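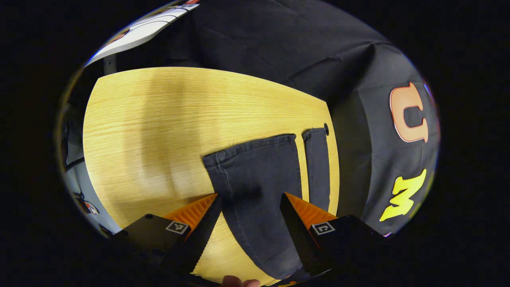

Slide 1. Dark denim on the table, hand-held gripper, Narnley robotics club.

Good evening. I'm Perihan Uysal, and I help run the robotics club at Narnley with Naveen Nishad. I have 11 slides and I'd like to leave time for questions, so stop me only if you can't hear.

Start with the project name. The students call it Ilside. The goal is to get an arm to fold a pair of jeans by learning from people who do the same job with a gripper in their hand. We picked it up in August and it was supposed to take one term.

Slide 2. Who is in the group.
We have 10 students. Most had built a wheeled robot before, and none of them had worked with cloth. Say a word about Akbulut here – that's the name of the last project, the block sorter. Blocks keep their shape. The students got used to that.

Slide 3. Why jeans.
We tried T-shirts first. Thin cotton slid out of the fingers or came up two layers at a time. Denim is heavy and stiff, and a fold stays more or less where you leave it. Dark denim is harder for the camera, and we argued over that. Naveen wanted light blue. The students voted for dark.

Slide 4. How one recording goes.
One student lays out the jeans, one holds the gripper, one writes the log. Swap every few runs. Go slowly, keep the markers on the fingers in view, and keep your other hand out of the work. The first student to hold it always goes too fast. So did I. 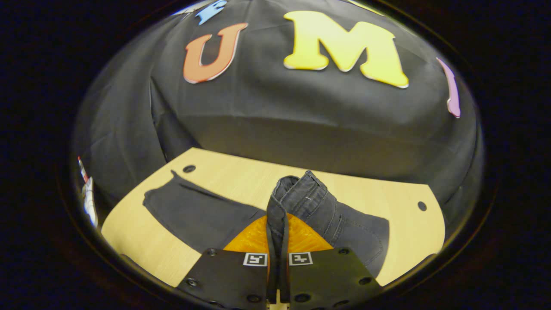

The waistband is where we lost the most time. It is thick, it has belt loops on it, and if you pinch it off center one side drops before the other. What worked best for us was to come straight down, close, and wait a second before lifting. Put that in the log as "wait" – the students wanted a separate code for it and I let them.

Slide 5. Numbers.
We logged 77 runs. After going through them we kept 57. The rest had a missed grip, a hidden marker, or a log entry that didn't match the recording. Pause here, people usually ask who decides. Two students check each run separately, and if they disagree it goes out.

Slide 6. Training.
Keep this short. We used the club's one good computer, overnight. The first version reached for the hem every time, wherever we put the jeans. We had recorded too many runs starting from the same layout. Fixing that meant recording again with the jeans turned and bunched up.

Slide 7. What we would change.
Write the log format before the first run. Label the layouts. Charge everything the night before. Naveen will talk about the finger pads, so skip that if time is short.

Then hand over to Naveen for slide 8 and the Humance entry. He has the clicker.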